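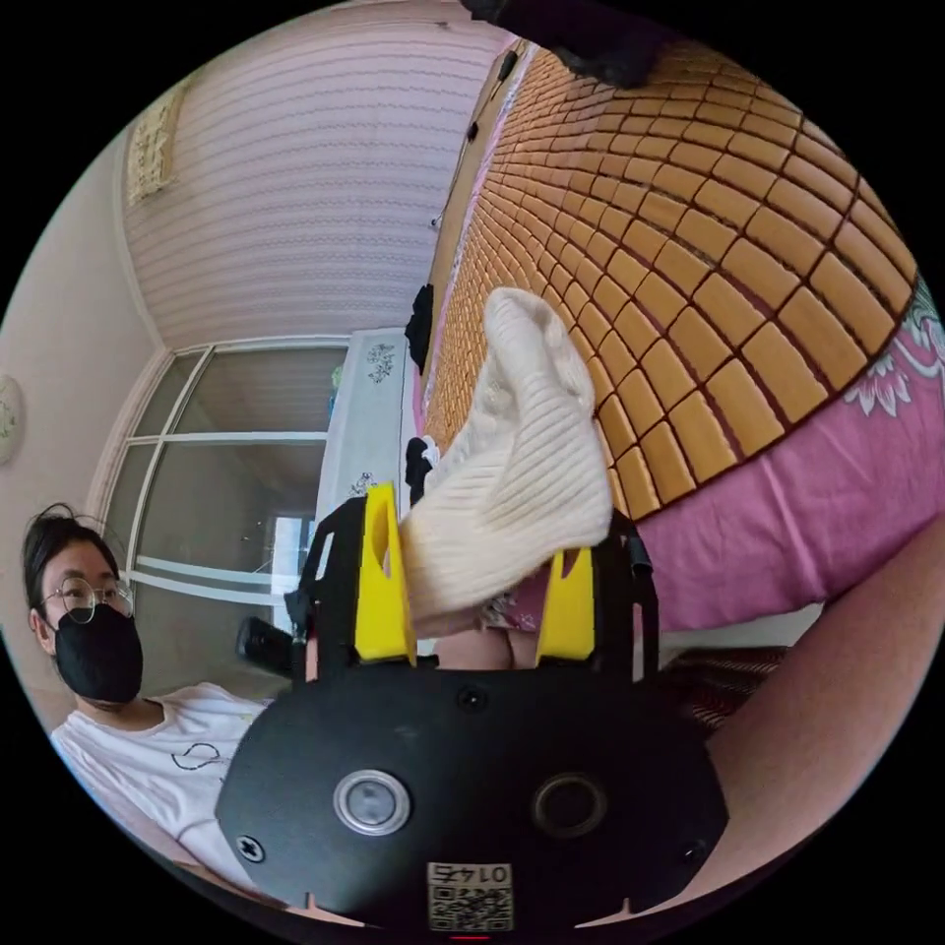

Week 4 - Knit structures and fibre behaviour

A knitted fabric is made from loops, and a woven fabric is made from two sets of yarns crossing at right angles. Most of the differences you will measure in the lab follow from this. A loop can change shape under load without the yarn itself stretching, so a knit will extend a long way before the fibre starts to carry any real tension. Rib structures extend furthest across the width. The cream sock is a ribbed knit, and when it is bunched up the ribs run on the diagonal across the fold, so the direction of the ribs is still easy to follow in a crumpled piece. Always find the rib direction before you cut a specimen. Lengthwise is called the wale direction, crosswise is the course direction, and results from the two can't be averaged.

Basic structures

Plain knit (jersey) has all its loops pulled through to the same side. The face shows columns of small V shapes and the back shows rows of arcs. Jersey curls at a cut edge, towards the back along the sides and towards the face at the top and bottom. Leave cut specimens flat under a glass plate overnight if the curl is bad.

Rib alternates columns of face and back loops. A 1x1 rib has one of each, a 2x2 rib has two of each. Ribs lie flat at a cut edge and recover well after stretching, hence their use at cuffs, collars and waistbands.

Purl alternates by row and stretches mostly lengthwise. Interlock is two 1x1 ribs knitted into one another. It is heavier, more stable and less elastic than either rib on its own.

Fibre and recovery

Structure gives the extension, but recovery depends a good deal on fibre. Wool has natural crimp and returns well. Cotton returns poorly, particularly when wet, and a cotton rib will bag out unless elastane is plated in with it. Nylon is often blended for abrasion resistance at heel and toe.

The Tilura trial in your reader compared an unblended cotton rib with a cotton and elastane rib over 48 wash cycles. Read the method section closely. The specimens were line dried, and the authors are careful not to extend their findings to tumble drying. The Boutros paper does make that claim, on thinner evidence, and we will discuss it in the tutorial.

Yarn count

Tex is the mass in grams of 1,000 metres of yarn. It is a direct system - a higher number means a thicker yarn. Older mill records use indirect counts, where a higher number means a finer yarn. The Jarier order books give both, sometimes on one page, so check the column heading before you convert anything.

Lab task

Work in pairs. Each pair will be given 2 specimens from the Nostside collection, one rib and one jersey.

Condition the specimens for 24 hours before testing.
Mark wale and course directions in pencil, not ink.
Record width at rest, under load, and one minute after release.
Report extension and recovery as percentages, with your working.

Reports are submitted through the unit page. Label your graphs, and give units on both axes.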